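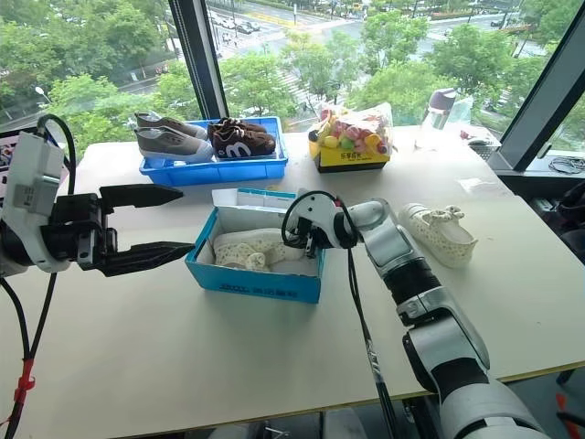
## Keeping shoes through the winter

The first cold week always brings a line of people to the repair counter at Prendergast, and most of them are carrying the same problem: a pair put away in spring that has come out stiff, spotted or smelling of damp. Rangi Partington has worked the counter for 3 winters and went over the usual causes with us for this issue.

Dirt is the main one. Street salt and dust left on leather over the summer draw moisture out of it, and by fall the crease across the toes has turned into a crack. A crack can be filled and colored, but it will open again. Wipe the uppers with a damp cloth before you store anything, let them dry for 2 days away from the radiator, then work in a thin coat of cream. Thick coats sit on top and go cloudy.

Suede gets no cream at all. Brush it in one direction when it is fully dry. If there is a water mark, dampen the whole panel evenly and let it dry again – spot cleaning leaves a ring.

### Boxes

The box the shoes came in is fine for a closet shelf in a dry apartment. Cardboard takes up moisture, so it is a poor choice for a basement or a storage locker against an outside wall. Readers on the Irkell side of the neighborhood, where the lockers are below street level, should use a plastic bin with the lid set loosely on top.

Take out the silica packet if it has been in there more than a year. Replace the tissue too. Plain white tissue is best, as printed paper can leave color on pale leather. Newspaper is all right for drying out wet boots overnight but should not stay in them for months.

Boots need something in the shaft to keep them upright. Rolled magazines work. Store sandals sole to sole with a sheet of tissue between the straps.

Write the contents on the short end of the box, including the size if more than one person in the house shares the shelf. Rangi also writes the month the pair went in. Hers mostly say April.

### Heels and soles

Look at the heels before you put a pair away. Once the rubber cap has worn down to the stack underneath, the repair costs a good deal more. Rubber soles that feel sticky or leave crumbs on the floor are breaking down, and no amount of careful storage will stop it. Those pairs can sometimes be resoled if the upper is sound – bring them in and ask.

### Passing them on

The coat and shoe drive at Clanesus is open again as of November 2, 2021. Last winter it took in 900 pairs, and children's boots were gone first. They need to be clean, dry and tied together by the laces or held with a rubber band. Boxes are not needed and take up room in the van, so please keep yours or flatten them for recycling.

Adult sizes at both ends of the range are short this year. Ice skates and ski boots cannot be accepted, but the sports exchange at Plekora will take them through the end of the season. Drop them at the side entrance during opening hours.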